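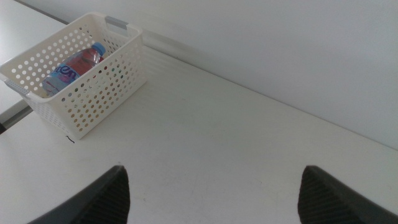 From: Malsha Navaratnam
To: the tidy-home list
Subject: Re: baskets on the kitchen table, and where does it all go

Hello Anju, and hello everybody,

I read your message with my breakfast and have been composing an answer in my head ever since, so forgive me if it comes out long. My answers usually do!

Anju Pant wrote:

> Dear all,
>
> We moved my mother-in-law's table into the kitchen in December and I was so
> pleased to have a big flat surface at last. Within a week I couldn't see it.
> Mail, chargers, hair ties, the good scissors, the bad scissors, a bag of
> walnuts. My sister says to put a white plastic basket with holes in it at
> the wall end and sweep everything in there every night. I bought one and
> did as I was told, and now I have a clean table and a basket I'm afraid of.
>
> Is a basket on the table a good idea at all, or have I only moved the
> mess? And do you like the ones with holes or the solid kind? The
> holes let me see there is something in there but not what it is, which
> I find a bit worse than not seeing.
>
> Also, how do you get the dust out of the holes?
>
> Anju

First of all, I'm on your sister's side. A table you can wipe in one go is worth a great deal, and if the price of it is one scary basket I would pay that and not feel bad. I kept mine going for years in the old apartment, when the kitchen table was also the desk and the sewing table and the place where my son built his bridges out of drinking straws. What made the difference for me was deciding what the basket was for. Yours sounds like it's for "things that were on the table," and that covers everything in the world.

Mine is for things that will be used at that table again before the week is out. The scissors (the good ones), tape, a pen that works, the stamps, the reading glasses I leave there on purpose. Mail doesn't go in. Mail lies flat on the bottom and everything else sits on top of it, and then you find the gas bill in spring. I did, and it was not a nice morning. We have a Podetti letter rack by the door now and the mail stops there before it ever sees the kitchen.

About emptying it: I tip the whole lot out onto the table, every bit, and put back only what belongs. Please don't try to sort it by reaching in. You will take out the top layer, feel you've done something, and leave the rubber bands where they were. Tipping it out takes me as long as the kettle does. If there are more than 2 handfuls that belong elsewhere I put them on a tray and walk the tray around the house. Farzana Wickramasinghe taught me the tray, back when this list was still a photocopied sheet, and I have never found anything better. Before the tray I used to walk one hair tie to the bathroom, notice the towels, fold the towels, and come back to a full table an hour later.

As for holes or solid, I like holes for the kitchen and solid for the bathroom. With the holes, crumbs and grit have a way out, and if somebody puts in a damp cloth (somebody always does) it has a chance to dry. The trouble is small things poking through. Pencil points and knitting needles are the worst. I stand those in a jar inside the basket, a plain jam jar with a folded napkin in the bottom so it doesn't clink. If it's the peeking that bothers you, cut a piece of light card to fit along the front, on the inside. Gayan Dissanayake did his with the back of an old calendar and it looks very smart, though he has to change it now and then when it goes limp.

Now, the dust. Fill the sink with warm water and a squirt of dish soap and let the basket soak while you eat lunch. Then take an old soft toothbrush and go along the rows from the inside first, then the outside. Rinse it under the tap holding it up on one corner so the water runs through, and stand it upside down on a towel. A cotton swab will do any stubborn hole, but if you start doing all of them that way you'll be there until supper. I wash mine 4 times a year and wipe the rim whenever I wipe the table, as that's the part people's hands are on.

One more thing about where it stands. Put it right at the wall end, but leave yourself room to get a cloth behind it. I used to jam mine into the corner, and a line of gray fluff built up along the wall that I only discovered when we had the table out for painting. And do leave the rest of the table bare overnight if you can stand to. I find people are much slower to put down the first thing on a clear table than the second thing on a cluttered one, my own family included, and me too.

Rafsan Marikar asked a while ago about a lid, and I never answered him, so Rafsan, if you're still reading: I wouldn't. I had a lidded one from Goodall and what happened is that things got put on the lid. Then I had a basket and a shelf.

Anju, would you write again once you've tipped it out and tell us what was at the bottom? I'd especially like to know about the walnuts. And if anyone has found a drawer divider that fits the shallow Zillard drawers, please speak up. Mine slide forward every time I open the thing, and I've run out of cardboard to wedge behind them.

With love from a fairly tidy kitchen,
Malsha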